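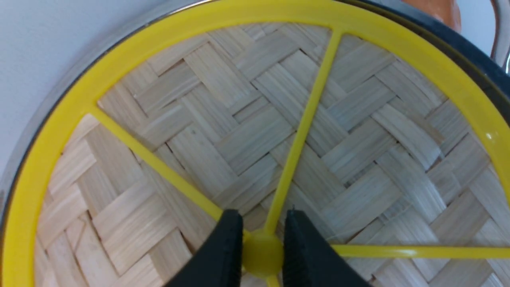
Support > Kitchen Goods > Steamers > Ticket 450

Opened by: Shahla Karimi
Product: Gevutska bamboo steamer, with yellow plastic ring
Status: waiting for customer

Problem: The ring with the spokes does not stay flat on the woven bottom. When I put dumplings on one side, the other side goes up.

Tried so far: I turned the ring over, same result. I soaked the steamer for 5 minutes and pressed the ring by hand. It was better for one evening only.

Reply from Roya Mirzaei, Gollport: Please measure the ring across and the inside of the steamer also. We had 3 returns in February where the ring was of the wrong size.

Comments

Taltorell: I have the same trouble. I put the food in the middle first and then it holds.

Abbasi: Mine came flat after I left it one night under a heavy pot.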